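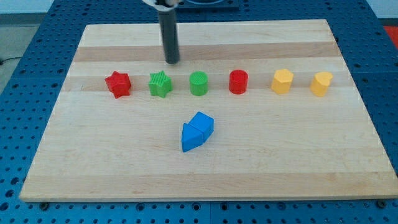

Figure 1. Six blocks in a row on the striped board, with the two blue ones nearer the front.

Teaching by Showing: Notes for the Third Practical
Prellstead Evening Course in Practical Robotics

Welcome back, and thank you to everyone who stayed behind last week to help wind up the cables. These notes go with the third practical, the one where you finally get your hands on the arm. Please read them before you come, even if you only manage it on the bus, as the session goes by very quickly and I would much sooner spend it watching you work than talking at you.

What we are trying to do

So far you have moved the arm by typing in positions. It works, and for a job that never changes it is a perfectly good way to go about things, but you will remember how long it took us to place a single block. In this practical you will show the arm what you want and let it record you doing it. One complete go at the task, from the start position to the finish, is called a demonstration. A pile of demonstrations, all of the same task, is what we shall hand over to the learning program in the fourth practical.

The task is sorting by colour on the board. Look at the row in Figure 1 and you will see how the colours sit next to each other: red star and green star, then green cylinder and red cylinder, then the yellow pentagon and the yellow heart. The stars are a pair by shape, and so are the cylinders, but the greens are neighbours and the reds are not. I rather like this arrangement for teaching, as it makes you decide what "sorted" means before you touch anything. Write your rule down in one sentence at the top of your log sheet. If your partner reads it and would do something different from you, rewrite it until you agree.

The two ways of showing

Guiding by hand. You put the arm into its slack mode, take hold of it above the tool, and walk it through the job. It feels odd at first -- a bit like helping someone else stir a pan -- and most people grip far too hard. Hold it lightly and move from the shoulder. The great charm of this way is that you feel the weight and the limits of the arm yourself, so you soon stop asking it to do things it can't.

Driving from a distance. Here you sit at the side bench and steer with the Wutora hand controller. Your own hands are well out of the way, so nothing of you gets into the recording, and that matters a good deal if the program is going to learn from camera pictures. On the other hand you lose all sense of touch, and judging the height of the tool above a block is a good deal harder than you would think. Expect your first few goes to be slow. Mine were dreadful.

Each pair will do both. Start by hand, and swap over at the break.

Setting up

Lay the board flat on the blue table and check that it doesn't rock. The gentle stripes in the wood are a handy guide for lining up a row, so do use them. Leave a gap between neighbouring blocks, big enough for the tool to come down without brushing the next one along. Then lift the tool clear of the blocks and bring it to rest over the board. Every demonstration begins from that same resting place.

Please sketch your starting layout in the log, including any blocks outside the row. Two blues touching, like the triangular one and the squarish one in the figure, need a note of their own, for a learner may well treat them as one lump if it only ever meets them together. Move them apart for half of your recordings.

Recording

Set the recorder to 30 readings a second and leave it there. Stop any demonstration that runs past 180 seconds and begin again; by then you have usually lost your thread, and a wandering recording does more harm than a missing one. Each pair should aim for 30 good demonstrations over the evening, half by hand and half with the controller.

A few habits worth picking up early:

Say "recording" out loud before you press the button, so your partner keeps still.
Pause for a breath before you lower the tool.
If you nudge a block by accident, put it right in the same recording if you can. Small recoveries are very useful to a learner.
Change the order of the row between recordings.
Keep one hand near the stop button whenever the arm is slack.

Last year's group ended up with 320 demonstrations between them, and a good many had exactly the same layout. The arm sorted that layout beautifully and was quite lost with any other.

For your log

Bring answers to these, in a paragraph or so each. Which way of showing gave you the smoother path, and how can you tell from the plots? Where did you hesitate, and does the hesitation show? Did you and your partner take the blocks in the same order?

The chapter on guided motion in the Rusnák reader is the one to look at, and the Dernberg worksheet has the plotting steps. Logs go in the tray by the door before the fourth practical.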